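Prerkis H2 Hand-Held Gripper
Parallel-jaw hand tool with camera mount

Home / Equipment / Grippers / Hand-held

Sold by Curnent
Availability: in stock, ships from the Lultham warehouse
Page last revised Saturday, April 29, 2023

Overview
Specifications
What to budget for
Ordering
Notes from the bench
Questions

Overview

The Prerkis H2 is a two-finger gripper that a person holds and works by hand. It is sold to labs and small automation teams that want to record manipulation tasks before they commit to an arm, or alongside an arm they already own. The camera looks out over the fingers, so the footage has the same viewpoint as a wrist camera on a robot fitted with the same jaws.

The H2 replaces the H1. Fingers from the H1 do not fit. The trigger, the hinge plates and the camera shelf are all new parts, and the spare parts list has been changed to match.

The tool has no motor. The jaws follow the trigger directly and spring open when it is released. A small encoder at the hinge reads the opening and sends it over the same cable as the video.

Specifications

Type: two-finger parallel jaw, manual trigger
Maximum jaw opening: 80 mm
Finger mounting: screw-fixed, user replaceable
Finger material: molded plastic, black
Finger pads: sold separately
Camera: not included, see Ordering
Connection: one USB cable, 2 m
Handedness: either
Supported wrist plates: Ververidis standard plate, blank plate for drilling
Warranty: parts only, against manufacturing faults

What to budget for

The base price covers the handle, the trigger assembly, one pair of fingers, the cable and a hex key. Most orders we process end up larger than that, and it is easier to get the full amount approved the first time.

Camera. The shelf takes any camera with a quarter-inch thread. If you already have wrist cameras on your arms, buy the same model again so that the lens matches. A different lens means a new calibration and, in our experience, a week of somebody's time.

Spare fingers. Plan on one spare pair per tool. Fingers are treated as a wear item and are not covered by warranty after they have been mounted.

Pads. Silicone pads come in packs of 20. Bare fingers are fine for boxes and blocks. Glassware, cutlery and anything polished will need pads.

Second tool. Two-handed tasks need two complete units. They share one software license if both are plugged into the same computer.

Work surface. This one is often left out of the quote. A plain table is enough, but check how the top behaves under your lights before you buy several of the same kind. A pale, smooth top is easy to keep clean and gives good contrast with dark fingers, and it can also throw back a strong patch of light right where the parts will sit. A matte mat or a diffuser over the lamp costs very little next to the rest of the order.

Computer. Any recent laptop with a free USB port will record one tool. For two tools, use a desktop and put each one on its own controller.

Ordering

Part H2-301 is the complete tool. Add the camera kit at checkout if you need it. Schools and public institutions can order against a purchase order; send it as a PDF with the delivery address on the first page.

Quantity pricing is worked out by hand. Write to Luuk Goossens in sales and give the number of tools, the wrist plate you use and the month you need delivery. Quotes are good through the end of the following month. Orders placed in April ship with the revised cable clip.

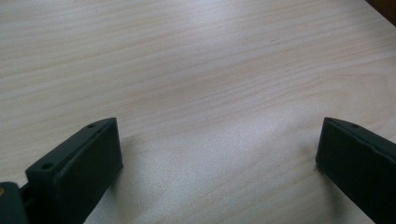 Notes from the bench

Dark fingers over a light wood-grain top, with the jaws open and nothing between them. Most recordings should start from this position. The inner faces are flat, and the small holes in the top strips stay in sight of the camera. Glare on the table hides the grain in the middle of the view, while the grain around it shows clearly. If your task involves white or clear parts, sort out the lighting before the first session.

Check the finger screws at the start of each day and tighten them by hand. Do not use thread lock on the plastic side.

Mirjam Dewulf runs the bench at Lultham and answers setup questions by email. Send her a short clip with the jaws opening and closing once.

Questions

Can the fingers be moved to a robot later?
Yes, with the Ververidis plate. The screw pattern is the same.

Are the finger drawings available?
STEP files are sent with the order confirmation. You may print your own for internal use.

Does it come in another color?
No.

Can I rent one?
Only as part of a paid trial. The trial fee is taken off the invoice if you keep the tool.

Related items

Silicone finger pads
Spare finger pair, H2
Blank wrist plate
USB cable with revised clip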